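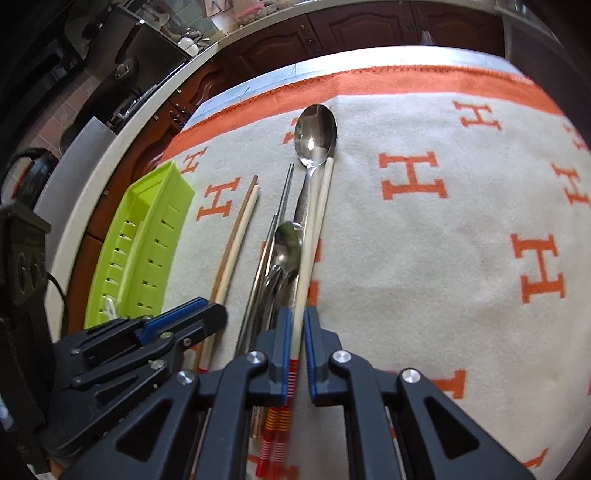 Sorting the utensil tray: what do you do with odd chopsticks?

Print this thread | E-mail this thread

plarel_kitchen wrote:
Hello all! I finally tipped the whole utensil drawer out onto a blanket this morning (the cream one with the big orange H's, so nothing would clatter or scratch) and I have been standing over it with my coffee ever since. Two spoons, one large and one small, those are easy. It's the chopsticks that have me stumped. I've got thin metal ones, a brown wooden one lying next to a pale one that I suppose have been passing as a pair for years, and the cream ones with the striped ends, which were my aunt's. They all have to go back in the lime-green tray with the slotted sides. Do you sort by material, or by what you reach for?

Mahnaz Mahmoudi wrote:
By what you reach for, always! In our house the metal ones go in front with the spoons and the wooden ones get the long section. And please give that green tray a good wash and let it dry before anything goes back in – crumbs love those slots.

vorach14 wrote:
I'd have to disagree with Mahnaz, sorry. Wood and metal together is asking for scratched wood. I keep my wooden ones standing in a jar by the stove and the tray is for metal only. I'd also let that brown and pale pair go. They'll never match and you'll be annoyed every time you set the table.

Mahnaz Mahmoudi wrote:
Let them go?! Oh no, a mismatched pair is perfect for stirring batter or fishing toast out. I've had mine in with the forks for 14 years and I can't find a scratch worth mentioning.

stirnel_433 wrote:
I'm with Mahnaz on keeping them and with vorach on the jar, if that helps anyone. Check the wooden tips for splinters first, though.

plarel_kitchen wrote:
Thank you all, this is lovely. I think the wooden ones will try the jar for a while and my aunt's striped ones will go at the front of the tray where I can see them. Now, does anyone have thoughts on rubber bands? I have an entire other drawer.

Print this thread | E-mail this thread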